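Patchwork bedspread bleeding color, how do I wash it?

Posted by Stella Kashindye
26 Aug 2024

I bought a secondhand patchwork bedspread in June and it has a musty smell. I wiped one of the darker patches with a damp white cloth and some color came off on it. There is no care label. Can it go in the machine, or does it have to be done by hand? My washer is a Notel with a 6 kg drum.

Mwangi Ndung'u

Cold water, gentle cycle, half the detergent. Mine has been through plenty of times and it's fine.

Musyoka Owino

I wouldn't put it in the machine yet. If one patch bleeds on a damp cloth, the others could too, and the dye can end up in the pale pieces. Test every fabric in it, including the backing. Then soak it in the bathtub in cold water with a small amount of plain liquid detergent. Use a lot of water. If the water colors, drain it right away and refill. I had to refill 3 times with mine.

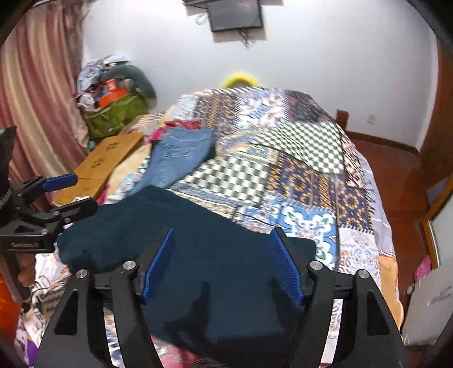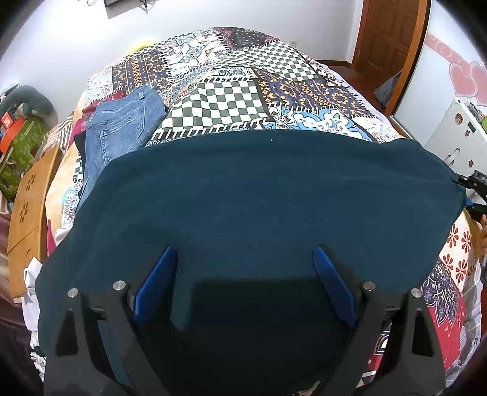 Patchwork on the bed, with a dark teal piece over it.

Don't lift it out by one corner. Wet cotton batting is heavy and the old seams will tear. Let the tub drain, press down with your hands, then roll it up in towels and carry the whole roll. Dry it flat in the shade. A clothesline pulls it out of shape.

Also keep dark clothes off it while it's damp.

Hamisi Gachanja

If it's only the smell, try airing it first. I left one over a porch rail for a few afternoons and never had to wash it. Dye catcher sheets help a little but I wouldn't count on them.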